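Retmont Swap Room Opens Again With Shorter Hours and a New Sorting Table

02/02/2021
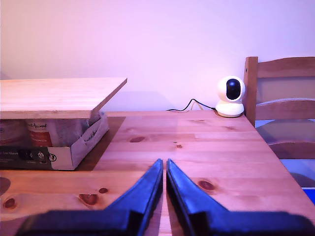
An open box on the pine table at the Retmont swap room, with a wooden board resting across the top.

The swap room on Grestwood Street in Retmont is open again after closing in October for floor repairs. Residents can drop off and pick up household goods, shoes, toys and small pieces of lumber at no charge.

The room is run by the Riis Neighborhood Association, which started it in 2012 in what had been the storage area behind the Skastent hardware store. The store still owns the building and lets the association use the back half. The entrance is on the parking lot side. The front door on Grestwood Street leads only to the store.

The main change for visitors is a pine table against the wall, where all donations now go first. Before the repairs, people set their boxes on the floor near the door, and on busy mornings it was hard to get past them. Boxes left on the table are sorted the same day and the contents moved to the shelves. Visitors are asked not to take anything from the table until it has been sorted.

The old metal shelves have been kept but now stand along the back wall. Children's things are on the lower shelves and kitchen items are above them. Shoes have their own rack next to the window. Pairs should be tied or banded together before they are dropped off, and single shoes will be turned away.

Goods that are still in their original packaging are welcome and do not need to be opened. Used shipping cartons can be left with the items inside them. Empty cartons should be flattened and placed in the bin outside, where they are free to anyone who is moving or mailing packages.

Boards and shelf pieces are accepted up to 50 inches long. They must be free of nails and screws. Longer pieces can be taken to the county yard. The swap room does not take paint, mattresses, car seats, computer monitors or anything that needs two people to lift.

Opening hours are 10 a.m. to 2 p.m., down from a full day before the closing. The association said the hours may be extended in the spring if there are enough people to staff the room. Up to 5 visitors may be inside at one time, and face coverings are required. A line will form along the fence when the room is full.

Each household may take up to 14 items per visit. Books and magazines do not count toward the limit. Items cannot be held or reserved, and the association does not make deliveries.

Parking is available in the six spaces closest to the side entrance. The spaces in front of the hardware store are for store customers. Drop-offs outside opening hours are not allowed, and bags left by the door overnight will be thrown out.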